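3. Household storage of medicines and dressings

3.1 Background

Most studies of medicine storage in the home have been carried out as part of wider work on adherence or on accidental poisoning in children. In both cases storage tends to be recorded with a single question, usually whether medicines are kept locked away or out of reach. The answer says little about where the items are, how they are grouped, whether they remain in their original packaging, or whether the people in the household can find them when needed. The present section deals with these matters. Poisoning risk is treated separately in Section 5 and is mentioned here only where it bears on the choice of container.

We use the term "home store" for any place in which a household keeps medicines, dressings or both for later use. A home store may be a purpose-made box, a drawer, a shelf, a carrier bag or part of a cupboard used mainly for other things. A household may have several. Items in current daily use, such as an inhaler kept beside a bed, were recorded but were not counted as a home store unless other items were kept with them.

3.2 Sample and procedure

The sample consisted of 389 households in two districts, Lemov and Astard. Lemov is a compact town with mostly rented flats; Astard is a spread-out district with older houses, many of which have an outbuilding or a cellar. Households were drawn from the address lists used in the earlier survey and were approached by letter. Each was visited once. Visits lasted up to 60 minutes and were made by one of the trained field workers, who followed a written schedule.

The schedule had three parts. In the first, the adult who usually dealt with medicines was asked to say, without getting up, where the home stores were and what each contained. In the second, the field worker was shown each store and listed its contents, noting the form of the item, the expiry date where legible, the presence of a leaflet and the state of the packaging. In the third, the respondent was asked to fetch a named set of 10 items, or to state that the household did not have them. The time taken for each was written down.

The order of the parts was fixed. A trial at the design stage had shown that respondents who had just watched their store being listed gave a much fuller account of it, and the recall part was therefore placed first. The retrieval part could not be protected in the same way. Retrieval times are likely to be shorter than they would be in ordinary circumstances and should be read as comparisons between types of store, not as estimates of how long a household would need in an emergency.

Where an expiry date was rubbed, torn or printed on a missing part of the pack, the item was coded as undated. Strips of tablets cut from a larger strip were coded as undated unless the date fell on the remaining piece. Loose tablets were listed as a single entry per colour and shape. No attempt was made to identify them.

3.3 Types of store

Stores were sorted into four types. Type A is a single open space with no internal division, such as a drawer, basket or bag. Type B is a shelf or part of a shelf. Type C is a closed container with no internal division, most often a biscuit tin or a food box. Type D is a closed container with some form of internal division, whether bought for the purpose or adapted by the household.

The types differ in two respects that matter for the analysis. The first is whether an item can be seen without moving another item. In Types A and C, small flat objects such as plasters and tablet strips sink below larger ones, and the contents change position each time the store is moved. The second is whether the container sets a limit on what can be kept. Shelves and drawers take bottles of most heights. A shallow box does not, and a household that uses one will often keep liquids elsewhere, which leads to a second store with no clear purpose of its own.

Type D stores deal with the second problem in different ways. Some have a full set of fixed compartments, all shallow. Others combine a lift-out tray with a deeper space in which bottles can be stood upright. The latter arrangement is of interest because it allows dressings and liquids to be kept together while still holding them apart, and it is the arrangement referred to in the remainder of this section as "mixed depth" (Figure 2).

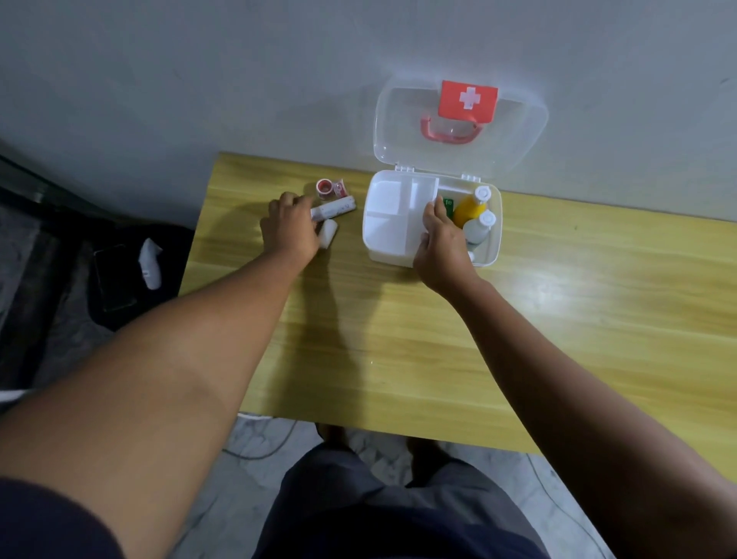
3.4 Results

3.4.1 Recall

Respondents named the main store correctly in almost all households. Accuracy fell sharply for contents. Pain relief was recalled well, as were items bought for a particular person. Dressings were recalled poorly and were often reported in general terms ("plasters and so on"). Antiseptic liquids were commonly reported as present when the only bottle found was past its date.

Recall differed little between Types A, B and C. It was better for Type D, and within Type D it was better for mixed depth boxes than for those with shallow compartments only. Part of this difference can be put down to the smaller number of items held. When the comparison was limited to stores of similar size, the advantage of Type D over Type A remained, but the difference between the two kinds of Type D box did not.

3.4.2 Retrieval

Retrieval followed the same general pattern, with one exception. Bottles were found as quickly on shelves as in any other type of store, and in some households more quickly. The gain from a divided container was confined to small items: plasters, wound closures, tweezers, safety pins and tablet strips. For these, Type A was the slowest by a clear margin. Several respondents emptied the whole drawer or bag on to a surface before starting to look, and in those cases the time for the first item was long and the times for later items were short. The median across the set hides this, and the first-item time is therefore reported alongside it in the appendix.

Respondents in Astard took longer than those in Lemov. The difference disappears when the distance between stores is taken into account. Astard households more often kept a second store in an outbuilding, usually with gardening or car items, and respondents went to it last.

3.4.3 Expired items

The share of expired items was not related to type of store in any simple way. Type D boxes bought with contents already in them held a high share of expired items, mostly dressings and wipes that had never been opened. Boxes bought empty and filled by the household held a lower share. It seems likely that a supplied set is treated as complete and is not checked, whereas a household that has chosen the contents returns to them more often. The data do not allow this to be tested directly.

Shelves showed a different pattern. Items at the front were mostly in date and items at the back were mostly not. In stores of this type the depth of the shelf was a better guide to the share of expired items than the number of items kept on it.

3.4.4 Leaflets and outer packaging

Outer cartons were most often thrown away in Type D stores, where space in the compartments is short. With the carton goes the leaflet, and frequently the pharmacy label. Tablet strips without a carton made up a large part of the undated items in this type. A divided box thus makes small items easier to find while making some of them harder to identify. This cost has received little attention in the guidance given to households, which generally recommends a dedicated box without comment on its inner layout.

3.5 Comparison with earlier work

The Sumum survey found no link between type of container and retrieval. It did not, however, separate bottles from small items, and our own figures show no overall link either when the two are combined. The Lamrani study, which was limited to households with young children, reported a higher use of high shelves than we found and a lower use of closed boxes. The difference is probably one of sample. Households with young children formed a minority of ours, and those that were included did favour high shelves.

Neither study recorded outer packaging. We suggest that future surveys do so, as it takes little time and has a bearing on both expiry and identification.

3.6 Limits

Each household was visited once, and the contents of a home store vary over the year. Visits in Lemov were completed before those in Astard, so that any effect of season is mixed with the effect of district. Some respondents had plainly tidied the store before the visit, and the letter of approach, which named the subject of the study, must be held responsible for this. Field workers recorded signs of tidying where they noticed them, but the entries were too uneven to be used.

The set of named items was the same for all households. It favoured minor injury over illness, and a set weighted towards liquids would have reduced the measured advantage of divided containers.

Related items
Section 2: Design of the visit schedule
Section 4: Disposal of unused medicines
Section 5: Storage height and access by children
Appendix: First-item retrieval times by type of store

Shares: 10 | Comments: 2

Contact | Copyright and reuse | Back to top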